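# Larico pick-and-pack cell, snack and confectionery

Made by Gendard for mixed packing of small wrapped goods.

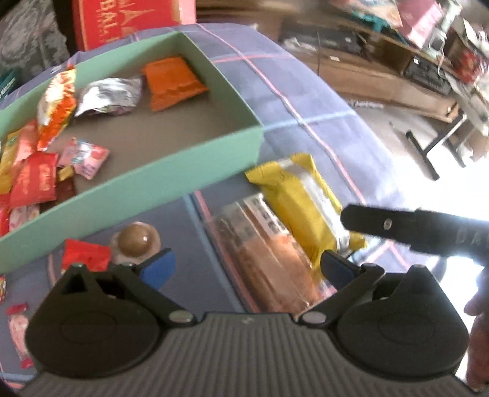 **Does the cell replace the packing crew?**
Most sites keep the same crew and move people off the tray line to checking, refills and changeovers.

Larico handles wrapped items from 6 to 240 grams and places them into open trays or shelf-ready cartons. Soft packets, twist wraps and flow wraps run on the same fingers. Colour-coded guards and a lit stop bar are standard.

## For the people on shift

- Less reaching and wrist work at the tray
- One operator looks after two cells
- Training takes one Monday shift, on your floor
- Jams are cleared by hand with the cell stopped

Nermin Kocabaş runs operator training and will go over rosters with your supervisor before installation.

## Specifications

| | |
|---|---|
| Model | Larico 126 |
| Weight | 394 kg |
| Power | 240 V, single phase |
| Spare fingers | 6 supplied |

Fits Jandum conveyors. Vaněk carton erectors need the adaptor plate, sold separately.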